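# Drasura、家庭向け片付けアームの学習用データ収集を拡大

2018-03-11

ロボットアーム向けソフトウェアを開発するDrasuraは、柔らかい小物をつかんで移す動作の学習用データについて、収集拠点を3か所に増やした。既存のPrarierに加え、LevchenkoとLonddaleの作業室が稼働を始めている。これまでに記録した動作は2,222件で、このうち632件は新しい2拠点で集めたものだという。

対象になっているのは、ぬいぐるみ、布製の飾り、丸めた靴下、スポンジなど、握ると形が変わる品物である。同社が以前に扱っていたのは箱や缶のような硬い品物が中心で、つかむ位置が多少ずれても結果に大きな差は出なかった。柔らかい品物では、指を閉じる深さや向きによって持ち上がり方が変わる。毛足の長いものは輪郭がはっきりせず、カメラから見た大きさと、指が実際に触れる部分の大きさが合わないことも多い。

収集は人の操作によって行う。操作者は手元の装置でアームを動かし、容器の中の品物を一つつかんで、隣の容器へ移す。その間の手首カメラの映像、アームの各関節の角度、指の開き具合が同時に保存される。1回の動作は、指を開いた状態で容器の上に構えるところから始まり、品物を放して元の高さに戻ったところで終わる。途中で品物を落とした場合も記録は止めず、そのまま拾い直すか、操作者が中断のボタンを押すまで続ける。

記録した動作には、操作者がその場で短い札を付ける。札は「完了」「拾い直しあり」「中断」の3種類である。以前は後日まとめて別の担当者が映像を見ながら付けていたが、容器の縁で指が隠れている映像では判断が分かれることがあり、昨年8月から現在のやり方に改めた。札の付け間違いに気づいたときは、その動作を消さずに訂正の欄へ書き込む。

品物の置き方にも決まりがある。操作者は一連の動作が終わるたびに容器の中身をいったんすべて出し、向きをそろえずに入れ直す。立った状態になったものも、倒れたものも、手で直さない。Prarierの作業室では当初、操作者が無意識に品物をつかみやすい向きに整えてしまい、集めたデータで学習させたアームが、横倒しの品物の前で止まる例が続いた。現在の手順書では、入れ直しの際に品物を見ずに容器へ移すよう定めている。

容器の色と形は拠点ごとに変えている。同じ容器だけで集めると、学習したモデルが品物の手がかりとして容器の底の色を使ってしまうおそれがあるためだ。Londdaleの作業室では縁の丸い浅いものと角の立った深いものを日ごとに入れ替え、照明の向きも午前と午後で変えている。Levchenkoでは窓のある部屋を使い、外光の変化をそのまま映像に残す。拠点間で条件を統一してほしいという意見も社内にはあったが、担当部署は当面、ばらつきを残したまま進める方針を示している。

一方で、そろえている項目もある。手首カメラの取り付け角度は毎朝、作業の前に目盛りの入った板を映して確かめる。ずれが許容範囲を超えていれば、ねじを締め直してからもう一度映す。指の内側の面は作業の合間に布で拭き、繊維くずが付いたままにしない。ぬいぐるみの毛が付着すると、滑り方が変わるうえ、カメラにも写り込む。

操作者の作業時間は、続けて操作する時間を短く区切り、交代制とした。疲れてくると指を閉じるのが早くなり、品物の上をかすめるだけの動作が増えることが、Prarierでの記録から分かっている。担当部署は、こうした動作も学習には役立つとしながら、意図しない偏りになるのは避けたいと説明する。新しく加わった操作者は、最初の数日を練習に充て、その間の記録は本番のデータとは別の場所に保管される。

集めたデータは、品物の種類ごとに学習用と確認用に分ける。確認用には、学習用に一度も出てこない品物を必ず含める。同じ形で色だけが違うぬいぐるみは、片方を学習用、もう片方を確認用に入れることを認めていない。以前の区分けではこの決まりがなく、確認の成績が実際の使用時より高く出ていた。区分けのやり直しに伴い、Prarierで集めた古い記録の一部は、品物の名前を付け直す作業が続いている。

難しい品物として操作者の間で名前が挙がるのは、ひもや輪の付いた小さな飾りである。ひもに指がかかると、つかんだように見えても本体が下にぶら下がり、移す途中で揺れる。手順書では、ひもをつかんだ場合でも隣の容器まで移せれば「完了」とし、備考に「ひも」と書くことにしている。この扱いについてはLevchenkoの操作者から、別の札を設けるべきだという提案が出ており、次の手順書の改訂で取り上げられる予定だ。

Drasuraは今後、品物どうしが重なり合った状態からの取り出しも対象に加える。重なった品物では、どれを先に取るかの判断が操作者によって異なる。同社は順番を指定せず、各操作者の選び方をそのまま記録することにしている。あわせて、指を閉じる前にためらって位置を直した動作についても、その部分を切り取らずに残す。収集した記録を社外に公開する予定は、現時点ではないとしている。

新しい2拠点での収集は、春の間は今の品物の組み合わせで続ける。その後、布製品を中心に品物を入れ替え、Prarierで使っていた品物の一部をLonddaleへ移す。移す品物には番号の札を付けず、台帳の写真と照らし合わせて管理する。札が映像に写ると、品物の見分けに使われてしまうためである。 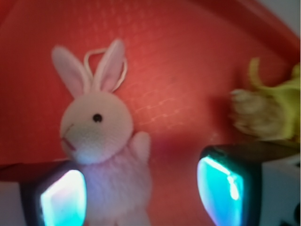

**失敗した動作の記録も学習に使うのですか。**

使います。「拾い直しあり」の記録は、落としたあとにどう位置を直すかを学ばせるために、「完了」の記録と一緒に学習用へ入れます。「中断」の記録は動作の手本には含めず、つかめていない状態を見分ける学習にだけ使います。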